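年末片单之外：再说说《Wemside》

2024年12月30日

赶在放假前发这一条，写得急，见谅。本来这期要做年度十佳，做到一半做不下去了，改成只聊一部。动画长片《Wemside》，11月上的，排片少得可怜，我们这边的影院只放了8天。
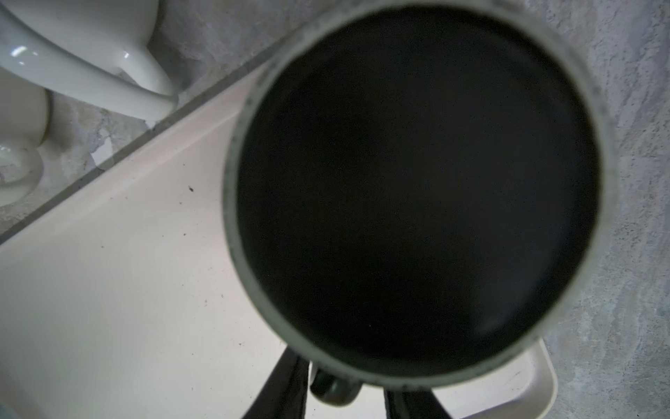
阅读时间：2分钟

先讲故事。一座靠渡船过日子的小镇，叫Olvera，桥修好了，渡船要停。主角是船上敲钟的小姑娘，还有她那个不肯上岸的外公。就这么点事。没有反派，没有大决战，中间有一段差不多十分钟没台词，只有水声和钟声。我看的那场有小孩睡着了，也有小孩站在椅子上看。

画面是手绘底子加一点三维，水做得最好。不是那种闪闪发亮的水，浑的，黄的，带泥沙。Urness工作室上一部片子我不太喜欢，人物脸太光滑，像塑料，这次改了，线条抖一点，外公的胡子每一帧都不太一样。据片尾字幕，光渡口那场戏就画了704张背景。难怪拖了这么久。

配乐嘛，前半段好，后半段太满。外公收钟那里根本不需要弦乐，钟声停了就够了，偏要再推一把。可惜。

还有中文配音版，我补看了一遍。小姑娘的声音选得准，外公偏年青，听着像爸爸。能看原版还是看原版。字幕有两处翻译怪怪的，“潮头”翻成了“朝头”，不知道后来改了没有。

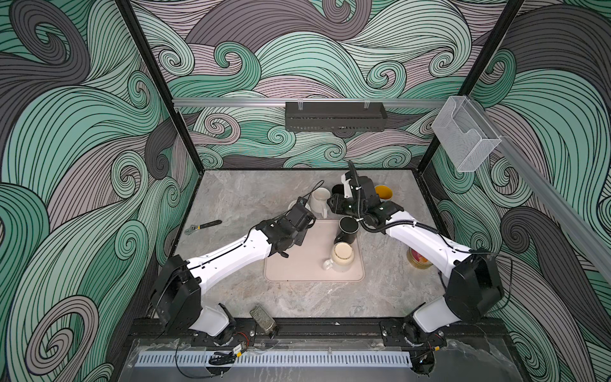
读者阿沅来信说她完全不同意，觉得后半段的弦乐正是全片最好的地方，要是没有那段音乐，她根本不会意识到外公那天是在告别；她还说我上期对Urness的前作太刻薄，那部她看了三遍。

好吧，前作那句我收回一半。弦乐的事保留意见。不过她提到一个细节我确实漏了：外公每次靠岸都先摸一下缆桩，最后一次没摸。回头翻了一下，真的没摸。这个导演组埋东西埋得很深，又不提醒你，第一遍很容易就过去了。

缺点也得说。桥那边的人几乎没写，修桥的工头出场两次，两次都在看表，太省事了。桥对镇上一半人来说是好事，看病、上学都近了，片子提了一嘴就没下文了。要是多给11分钟，把对岸的日子拍一拍，结尾的份量会重很多。
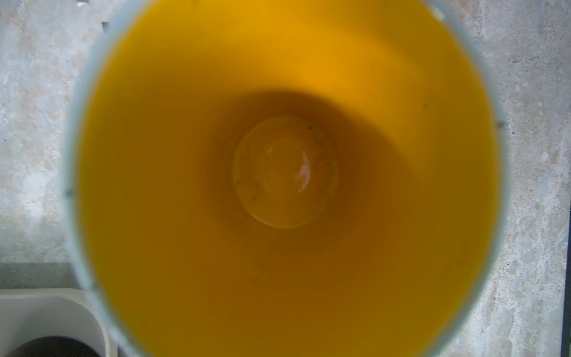
结尾倒是没有煽情过头。小姑娘第一次从桥上走过去，走到一半停下来往下看，镜头跟着往下，水面，然后黑屏。片尾曲之后还有一小段，别急着走，很短，跟钟有关，不剧透了。

适合多大的孩子看？八岁以上吧。小一点的可能坐不住，也没什么吓人的，就是慢。

怎么看：影院基本下了，流媒体平台Vultitik元旦后上线，原版和中文版都有，定价还没公布。有消息我在下期补一行。

年度十佳顺延到下一期，已经有人来催了，在写了在写了。想推荐片子的直接回这封邮件，写片名和一句理由就行，动画优先，短片也收。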